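June, early

Woke at 5 and couldn't get back to sleep, so I got up and worked on the family papers before the heat came in. I have been putting this off since the move. The two boxes from my mother's closet have been under the desk all spring and I keep hitting them with my feet.

The first box is mostly letters. My aunt, Cuiping Luo, wrote to my mother every month for years, always on the same thin blue paper, always on both sides. The ink comes through so badly that some pages can only be read near a window. I sorted them by postmark where there was one and by guesswork where there wasn't. She hardly ever wrote the year. She would put the month and then start straight in on the price of pork.

I read more than I meant to. There is a long run of letters about the apartment on the third floor, and whether to take it, and then a gap, and then she is living in it and complaining about the stairs. Somewhere in the gap she also changed jobs. I had always been told she worked at the Shen noodle shop until she retired, but in one letter she says she has been gone from there since winter and is doing the books for a fabric dealer. My mother must have known. I never heard a word about it.

Qianru Wan called at lunch. I told her about the fabric dealer and she said yes, of course, that was the year her mother brought home all the curtain ends and every cushion in the place turned green. She was surprised I was surprised. We talked for most of an hour. She wants copies of the letters but not the letters themselves, which suits me. She also asked if I had come across the picture of the two sisters at the reservoir. I said not yet.

Scanned in the afternoon. I am doing the letters at the ordinary setting and the photographs at the higher one, and it is slow. The scanner needs a rest every so often or it starts putting a gray line down the left side. I did the small prints first, the ones with the scalloped edges, and wrote the names I was sure of on slips of paper and put each slip in the sleeve with its print. Pencil only. The names I wasn't sure of got a question mark, and there are more of those than I would like. There is one man who turns up at every New Year dinner through to 2000 and I have no idea who he is. He is always holding somebody's baby.

The sleeves I bought are a little short for the long letters. I could fold them along the old crease but they are starting to split there, so I left them flat in a folder for now. I need to order the bigger size. A box of 200 should do it.

Found the reservoir picture at four, in the second box, inside an old bank envelope with the flap tucked in. It is better than I remembered. My mother is squinting and Cuiping has her hand up against the sun, and behind them is the hut where you could rent a boat. Nothing is written on the back. I sent Qianru a picture of it with my phone and she wrote back in capital letters.

I want that one on the wall. A copy, I mean – the original goes in a sleeve in the dark with the others. The hallway gets no direct sun and there is already a nail there from the people before us. 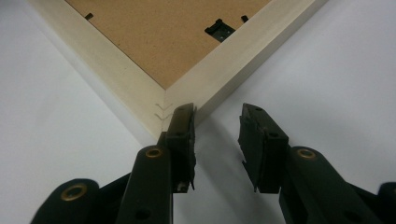 Should the original ever be hung instead of the copy? Only for a short visit or a family dinner, and then it goes back in the box, as old color prints fade in daylight and there is no negative for this one.

I went through the rest of the bank envelope after that. Two receipts for shoes, a bus pass with the photo peeled off, and a recipe for pickled mustard greens in my grandmother's writing. The amounts are in bowls, and I don't know which bowl. I will ask Qianru, who may still have it.

Supper was cold noodles and the last of the cucumbers. It did not rain, though it looked like it would all evening. I watered the beans and pulled some of the grass from along the fence, then came in and put the first box back together in its new order. It closes properly now, which it did not before.

Tomorrow: order the long sleeves, get a copy of the reservoir print made at the shop, start on the second box. Also call the dentist. I have written that down three days in a row.

Bed at ten. Feet sore from standing at the scanner – I should bring the stool in from the kitchen.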